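Call for Participants: Working Group on Safe Practice for Two-Arm Tabletop Cells

Enivar is looking for 14 people to help write and test a practice guide for small two-arm robot cells. The work runs from October through the end of March and is done partly online and partly at our lab in Jesthorpe. Participants are paid.

Background

Most of the guidance our members use was written for a single arm behind a fence or a single arm next to a trained operator. Many of them now run two arms over one table, handling light consumer goods, with people reaching in between runs to reset items. Shops have made up their own rules for this and the rules don't agree. The guide will set out one plain set of practices that a lab or small plant can follow without hiring a consultant.
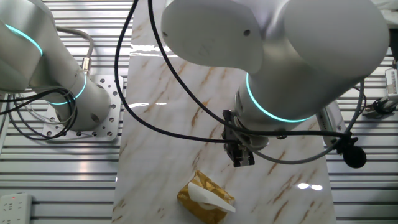 The first draft, known as the Long draft, is 36 pages and covers five areas:

Cable routing and strain relief on moving joints
Shared workspace zones and who may enter them, and when
Grip force limits for soft and thin packaging
Status lights and what an operator may assume from them
Power strips, switches and other electrical items within reach of the table

The sections on cables and status lights are in fair shape. The section on shared zones is not. Reviewers of the outline disagreed on whether a person may reset an item while one arm is paused and the other is still powered, and we need people who have done this work to help settle it.

What you will do

Read the Long draft and send written comments. Join a two-hour call every other week, starting at 10 a.m. Come to Jesthorpe for two test sessions of two days each, where the group will run the draft rules on a working cell and record where they fail or slow the work down. Between sessions you will try at least one section of the draft at your own site and report back on a short form.

We expect the total to come to 100 hours per person.

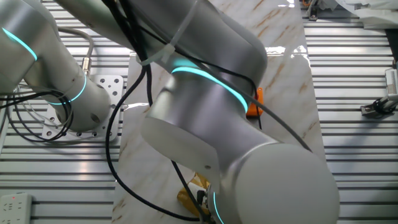

Who should apply

You should have at least one year of hands-on time with collaborative arms as an operator, technician, integrator or safety lead. A degree is not required. We want at least four people who reset and load cells as their daily job – that group has been missing from earlier efforts, and it shows in the text.

You should be able to write clear comments in English and be willing to have them shared with the rest of the group. You do not need to have worked on a standard before.

People who sell arms or grippers may apply, but no more than two seats will go to vendors. Please state any such ties in your application.

Pay and costs

Participants receive $410 for each day on site and an hourly rate for calls and written work. Travel within the country and lodging in Jesthorpe are booked and paid by Enivar. If your employer does not allow outside pay, we can send the fee to the employer instead.

Site rules

Test sessions take place in the Kedano building, ground floor. Closed-toe shoes are required. Long hair must be tied back, and lanyards and loose sleeves are not allowed at the table. All participants complete a one-hour safety briefing on the first morning, including those who give such briefings at their own sites. You may stop a run at any time and do not have to give a reason.

How to apply

Send one page telling us what cells you have worked on, what your role was, and one rule at your site that you think is wrong or missing. Attach a resume if you have one. Use the application form on the Enivar site and choose "Two-arm guide" from the list. Applications sent as video will not be reviewed.

We will reply to everyone by the end of September. Applicants who are not given a seat can ask to be put on the comment list for the second draft.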